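Planning the Second Year: How One Laboratory Budgets for Hand-Held Grippers
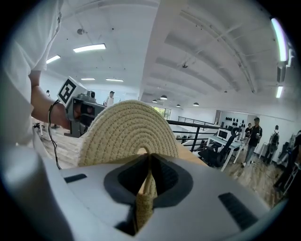
Department of Applied Automation, Equipment and Planning Office

When the Department of Applied Automation approved its first purchase of hand-held grippers, the request ran to a single page. The request for the coming year runs to 11. Most of the added pages concern items that were missing from the first one: spare fingers, cables, storage, printed markers, replacement camera modules, and the household goods that operators pick up, fold, and set down during a working session.

The devices themselves are simple in principle. An operator holds one in each hand and performs an ordinary task at a table, such as lifting a coiled rope coaster or small basket, while a camera on the device records the work. A square black-and-white marker fixed to the top of a device allows its position to be followed. The recordings are later used to train robot arms in the same tasks.

Kátia Rangel, who manages equipment planning for the department, began the new budget by reviewing the maintenance log. It held 357 entries for the year. Motors and housings accounted for few of them. Cables and connectors accounted for the largest share, followed by worn finger pads and markers that had become scratched or had come loose from their mounts.

"We had planned for the purchase and left the use of the equipment to chance," Rangel said. "A device that is waiting for a cable costs as much as one that is working, and the operator is waiting as well."

The revised plan separates capital purchases from consumables. Under the first heading, the department compared two suppliers. Dremov offered a complete pair with cameras installed and a service agreement covering repairs. Fukham offered the bodies alone at a lower price, with assembly and calibration left to the buyer. The committee requested a trial pair from each and kept both in daily use for 60 days.

The trial did not settle the matter on price. The Fukham pair was cheaper to buy and easier to open for repair, but calibration took up staff hours that had never been charged to any account. Once those hours were entered, the gap between the two offers became small. The department chose Dremov for its main stations and will keep the Fukham pair for teaching and for testing new finger designs.

Under the second heading, each station now receives a yearly allowance of $2000. It covers cables, pads, markers, and task objects. Washington Cordeiro, who supervises the stations, asked that task objects be listed on their own line. Woven and soft goods lose their shape with repeated handling, and a set that has changed too much must be replaced before recording continues. His office now buys such goods in matched lots through Lavoie, a housewares distributor, and records the lot number with each session.

Floor space presented a separate question. The stations share an open-plan room with desks and regular foot traffic, and a proposal to build partitions was considered. It was declined for the present year. Cordeiro noted that varied surroundings are of value in the recordings, and the funds were moved to table replacement and cable covers for the floor.

Data storage remains the least certain figure in the plan. The department's internal archive, known as Trivia, was sized for a smaller number of stations, and its expansion depends on a decision by the university's computing office. Rangel has entered a provisional sum and marked it for review in June.

The full request was submitted on May 15, 2025. Copies of the station allowance schedule and the supplier comparison form are available to other departments from the Equipment and Planning Office.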